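The Meeting Did Not Need a Whiteboard

Every office I've worked in since college has owned a whiteboard, and every one of them treated it like a piece of thinking equipment. I have my doubts. At Lorente, where I spent three years, we filled ours twice a day and wiped it clean without writing any of it down.

Teodoro Barroso, who ran those meetings, liked to say that ideas need room. Maybe. What I saw was one person holding the marker and 20 people agreeing with him — the marker does that to a group.
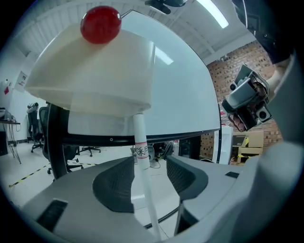 What the board costs you

The Setberg office bought a bigger board for $667 and its meetings got longer. I can't prove one caused the other. But I'd like to see the fans of "visual thinking" prove anything at all, and so far I get stories about a breakthrough in a conference room years ago.

Give people a page of plain text the night before. They'll complain about reading it. Some will show up with objections already worked out, and the loudest person in the room will have a harder morning. I'd take that over another box with arrows coming out of it.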